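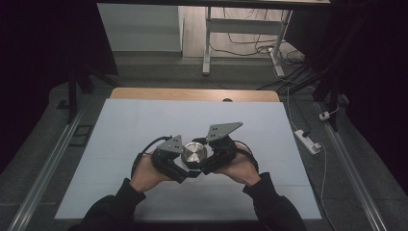

# Small Round Metal Things: handling set

Welcome! Marcela Oravec and Oldřich Doležal put this set together over a long stretch at the Lurnberg bench, and we're very pleased to be able to share it. It is all about picking up, holding, turning and putting down round metal parts on a soft surface. If you have ever chased a coin across a kitchen worktop you already know why we find this so interesting!

## What's in it

- 783 clips, each one a single handling of a single part
- 41 different parts, from thin discs to short, stubby cylinders
- 3 surfaces: bare wood, felt and pale foam board
- a notes file for every part (finish, edge, weight, where it came from)

The foam board clips are our favourites. The board has a bit of give, so a part set down on its rim behaves quite differently from one laid flat, and the creases in the board matter more than we expected. Please don't treat them as noise – we left them in on purpose.

## The parts

Most came out of a mixed box from Petridis, and the rest were turned for us in the Hetham workshop. Shiny ones are marked `bright` in the notes, dull ones `matt`. A brushed top face counts as `bright` if it still throws back the light (Oldřich and I argued over this for days, and he won).

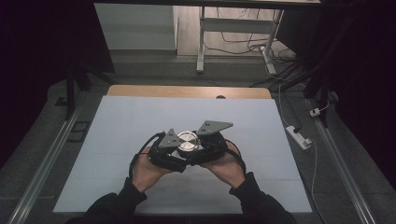

*Silver disc with a brushed top, held above the board.*

## Folders

- `lift/` – from the surface up to a steady hold
- `hold/` – kept in the air, tilted or level
- `turn/` – from one face or edge to another
- `down/` – back to the surface

The `hold/` folder is the smallest, with 227 clips, and the one we would most like to see people use. Shiny faces change so much with a slight tilt! Start there if you only have an afternoon.

## Known gaps

No oily parts yet, and nothing with a thread on it. Two of the felt notes files have their edge column filled in by hand, so check the spelling before you sort on it (`bevelled` and `beveled` both turn up).

## Changes

July 3, 2025: foam board clips added, part names tidied, old `misc/` folder removed. The working name was Daden, and you will still find it in a few of the file headers.

Corrections are very welcome. Send the part name and clip number to Marcela, and she'll pull up the notes.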